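4. The basket on the floor and the habit of sorting

4.1 Households and procedure

The observations reported in this section come from 20 households in the two districts of Poklow and Trutum. In every household we spoke with the adult who does most of the laundry, and we asked this person to show us the usual way of the clothes from the bedroom or bathroom to the machine. Each home was visited 2 times. At the first visit we only asked questions and made a plan of the room. At the second visit, in November, the participant did a normal wash while one of us took notes. We did not ask anybody to tidy up before we came, and we did not offer any advice on how a wash should be done.

The homes are different in size, but the place of the washing machine is less different than we had expected. In Poklow most machines stand in a cellar or a utility room with a hard floor. In Trutum, where the apartments are smaller, the machine is usually in the bathroom, and in three homes it is in the kitchen under the worktop. This has a consequence for the basket. In a cellar the basket can stay on the floor in front of the machine for the whole wash. In a bathroom it must be moved each time somebody wants to pass, and several participants told us that they put it in the bathtub.

4.2 The basket as a sorting place

In earlier work on housework, the laundry basket is mostly treated as a container for transport. Our participants used it in a wider way. Many of them did the sorting inside the basket itself, by pushing one kind of clothes to one end and another kind to the other end. We call this "sorting in place". It is different from sorting on the floor, where the clothes are taken out and put in heaps, and from sorting before, where the household owns more than one basket and the clothes are separated when they are taken off.

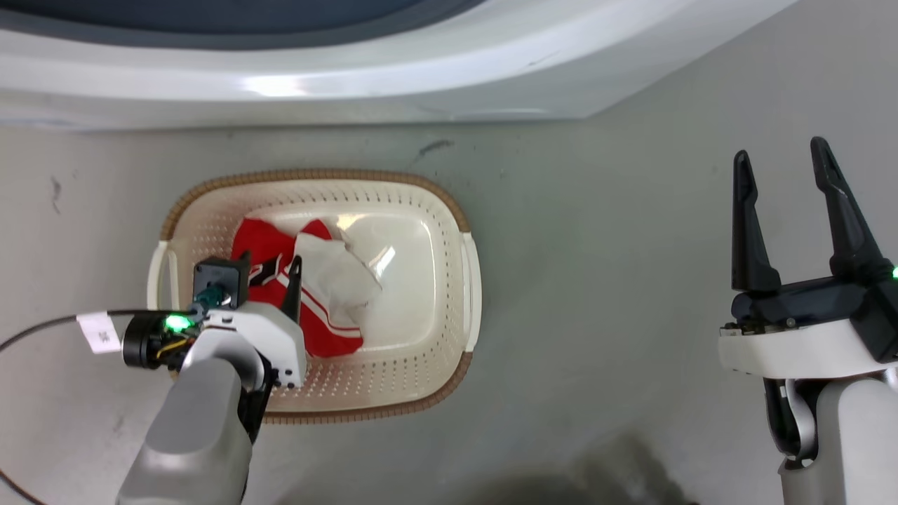

Figure 3. Laundry basket in front of what looks like a washing machine, with colored and white items together.

Sorting in place depends on the shape of the basket more than on its volume. The participants who preferred it owned a low, long basket, and those with a tall, round one almost always emptied it on the floor first. A tall basket hides what is at the bottom, and a sock or a small towel is easily forgotten there. In a rectangular basket such as the one in Figure 3, the few items that lie in it can all be reached from above, and one can see at once that a white cloth is resting on a red garment. The two ends also matter. A handle at each end allows the person to turn the basket or pull it closer without lifting it, and this was mentioned by older participants as the main reason for their choice.

The question of red clothes came up in almost every interview. Participants described red as the color which must be "caught" before the machine is closed, and most could tell us about one wash that went wrong. For garments that have both red and white parts, the opinions were divided. Some put them with the dark clothes, some washed them alone by hand the first time and later with everything else. One participant in Trutum set the machine to 40 degrees for all mixed loads and did not sort by color at all – she had never had a problem with this, she said, except with a pillowcase.

4.3 Small remainders

We want to mention one more point, because it was not in our interview guide and appeared only at the second visit. When the machine is full, there is often a small rest of clothes which does not go in. Participants had different names for this rest, and in Poklow we often heard the word "leftovers". It can be two or three items only. In some homes it goes back to the bedroom, in others it stays in the basket next to the machine until the next wash, and new clothes are thrown on top of it. The second habit seems to go together with the hard floor and the separate room described in 4.1, where a basket on the floor disturbs no other activity. In the bathroom homes the rest was usually carried away, or it was pressed into the drum after all – a solution that participants admitted with some hesitation. The effect of these remainders on how often a household washes is treated in Section 5.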